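Forums > Arms & End Effectors > Soft pads vs bare fingers

ruddock_rob
Dec 28, 2019
Tried the Bandevia padded fingers against my bare Clulbridge pair. At the same force setting the white pads win on slip.
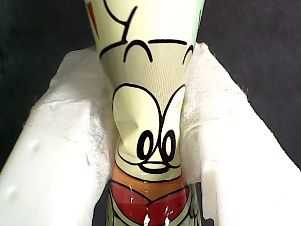 fetlock84
Force control is my gripe with Bandevia. Their controller treats 50 as a polite suggestion. You've put a crease straight across that poor cartoon fella's left oval, so I wouldn't call it gentle. Try 10.

ruddock_rob
Ten drops everything. Other points:

1. Wrist camera exposure is rubbish against white pads. Fuzz shows up nicely on the edge, the finger itself is a glowing slab. 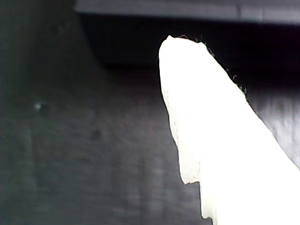 2. Grey pads would fix it. Bandevia doesn't colour them.

Ermanno Cattaneo
Disagree. Lock the exposure and keep the white – mine have been fine since July.

ruddock_rob
Fine for you. Try reading a label next to it.
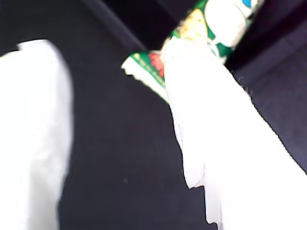 Green-and-white packet at the right fingertip, wrist cam.

fetlock84
Still buying Clulbridge.

Contact us | © Fundudance Forums | Back to top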